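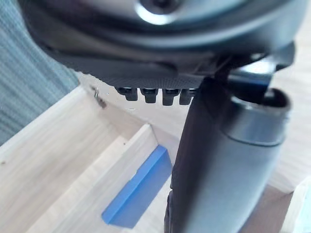
Prilbridge wants to charge renters for the privilege of renting a furnished apartment, and it would like everyone to call the charge a standards program. Under a plan that goes before the town council in January, landlords who let furnished units would pay 178 dollars a year for each one and open the doors to an inspector. The inspector's checklist takes in every fitting in the unit, down to cabinet hinges, latches and the rough or smooth finish of a plastic housing, dark gray or any other color. A tenant whose bathroom fan quit last winter may wonder how much of that will get the fan fixed.

The town says 700 units would be covered. It has not said how it arrived at that number, and the planning office could not produce a list when asked for one. Several landlords on the Sukmont side of town said they had never been contacted and learned of the plan from a notice taped up at the post office.

Supporters point to complaints. There were 22 last year about furnished rentals, according to the town's own summary, and the summary does treat that as a crisis. Read the complaints themselves and the picture gets muddier. A good share concern parking. Two are about the same dog. Only 7 mention anything inside an apartment that an inspector with a checklist would be likely to catch, and in most of those the landlord made the repair before the town wrote back.

"I've got a folder of letters promising me a follow-up," said Shirley Parsons, who has rented in Prilbridge for nine years and filed one of the complaints, over a broken stove. "If they couldn't send someone out for the stove, I don't see who they're sending out for the whole apartment."
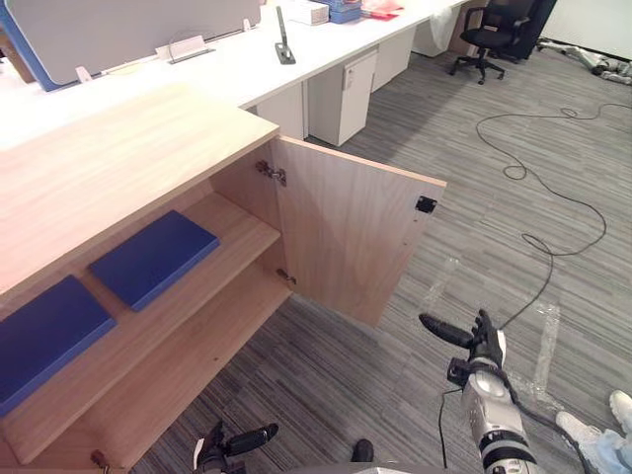

Cabinet doors and hinges are among the items on the proposed checklist.

Her question is a fair one. The plan does not call for hiring. Inspections would go to Khurana, an outside firm that already handles elevator paperwork for the town, and the contract would be paid out of the new fees. The firm would be paid per visit. Nothing in the draft says what happens if a visit turns up nothing, or how often the same unit could be visited in a year.

Nor does it say who ends up paying. Town officials insist the fee belongs to the landlord. There is no line in the draft that stops a landlord from adding it to the rent, and one owner of three buildings said plainly that he would. "It's a cost. Costs go in the rent," he said, asking that his name be left out while his permits are pending.

A similar program in nearby Ista is often held up as proof that the idea works. Ista did report fewer complaints after its first year. It also moved its complaint form from the front page of its website to a page that takes four clicks to find, a change the Prilbridge report leaves out.

The council will take comments from the public before it votes. The session starts at 4 p.m., when a lot of renters are still at work.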